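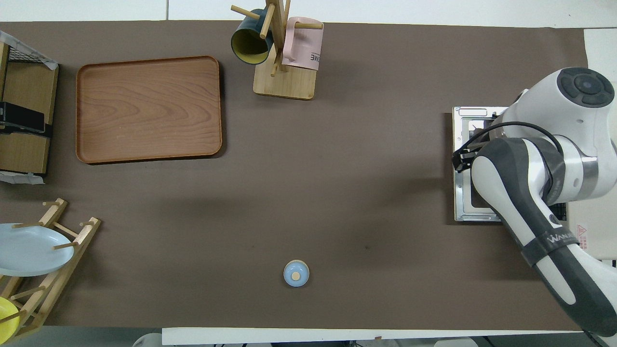
Last changed: Thu 18 June

Home Storage and Kitchen Organization
Unit 4 handout: Where things live

Instructor: Mylene Ignacio
Section leader: Jericho Castillo

Read this before the second studio session. The terms in it are used in the assignment and will be used in class without being explained again.

1. Storage starts with use

Most storage problems in a kitchen are described as a lack of space. When you look at the room closely, the trouble is often that things are kept far from the place where they are used. A pan that is needed every morning sits behind a roasting dish that comes out twice a year. The coffee is in one cupboard, the filters are in another, and the cups are across the room.

In this course we sort household objects by how often they are handled. Daily objects are touched at least once a day. Weekly objects are touched less than daily but more than a couple of times a month. Seasonal objects are everything else, including things that are kept for guests. Size, material and price don't come into it at this stage. A large stockpot can be a daily object in one home and a seasonal one in the next.

Do the sorting from observation. People are poor at guessing their own habits, and they tend to rate nice things as more used than they are. If you can, keep a simple log by the kitchen door for a week and write down what comes out.

2. The reach zones

The easy zone runs from the hip to the shoulder of the person who does most of the work in the room. Things in this zone can be taken and put back with one hand, without bending or stretching. The low zone is from the floor to the hip. The high zone is anything above the shoulder.

Daily objects belong in the easy zone. Heavy weekly objects belong in the low zone, preferably in a drawer that pulls out all the way. Light seasonal objects can go high. Heavy things should not be stored above the shoulder, even if they are hardly ever used.

Zones are set by the body and have to be measured again for each household. In a home with two cooks of very different heights, look for the overlap and give it to the objects they share. If one person works seated, the easy zone drops and most wall cupboards fall outside it. The Rivera apartment, which we went through in class in March, is a case of this. The wall cupboards were left in place and used for seasonal things, and the daily dishes moved to open shelving beside the table.

3. Open and closed storage

Closed storage means doors, drawers and lidded boxes. It keeps dust and grease off and it makes a room look calmer. The cost is an extra movement every time something is needed, plus the fact that people forget what they own.

Open storage means shelves, rails, hooks, racks and pegs. Putting things away is quick, and you can see at once what is missing. Objects that are not used often will get dirty, so open storage is a poor home for anything seasonal. Near a stove, the line is even stricter: if it isn't washed every few days, put it behind a door.

A mug tree is a good small example of open storage. It uses height in place of counter area, each mug has its own peg, and one mug can be taken without moving another. It suits a household that uses the same few mugs all the time. It does not suit a large collection, and a tree with too many heavy mugs on one side may tip. Check the width of the base before you recommend one.

Trays do a different job. A tray with a raised rim marks off an area and lets a group of things be lifted together. Oil, salt and pepper on a tray can be moved in one go when the counter is wiped. The same items standing loose will be wiped around.

4. Small shelf units

Freestanding shelf units are often bought to fix a crowded counter. Measure before buying. You need the depth of the counter, the clear height under the wall cupboards, and the depth that must stay free in front for working. Students often forget the third figure and end up with a unit that leaves no room for a cutting board.

Wire mesh panels let air through and can take small hooks. Solid panels hide clutter but hold damp. For onions, potatoes and garlic use mesh or slats. For paper goods and tea, solid sides are better.

Two shelf systems are discussed in the studio, Jeline and Vosik. Jeline shelves are fixed and take more weight. Vosik shelves can be moved up and down, which is useful while a household is still working out what it owns. Either may be used in the assignment – say which one and give the reason in a sentence.

5. Labels

Label the place and leave the container alone where you can. A label on the shelf edge still makes sense when the jar is in the sink. Use the word the household uses, even if it is not the correct one. Labels are most useful in shared kitchens and in homes with children or regular visitors. A person living alone seldom needs them outside the freezer.

6. Assignment

Choose a kitchen you can visit more than once. The Hivden teaching kitchen is open to anyone who does not have one available; sign up on the sheet by the studio door.

Draw a floor plan and one wall elevation. Mark the three reach zones on the elevation and write whose body they were measured from. Choose 20 objects that are kept in the room, sort them into daily, weekly and seasonal, and show on the plan where each one is now. Then make a second copy showing where you would move them.

Write 2 pages on the changes. Deal with at least one object that you decided not to move. Say what the household told you and what you saw for yourself, and keep the two apart. If they disagree, say so – a disagreement is worth more in this assignment than a tidy result.

Plans may be drawn by hand. Photographs are optional and need the household's written consent if people or private papers are visible. Put your name and section on every sheet.

Questions about the plan go to Jericho Castillo in section. Questions about extensions go to Mylene Ignacio, before the due date.

Next unit: cold storage and the pantry. Bring the floor plan with you, finished or not.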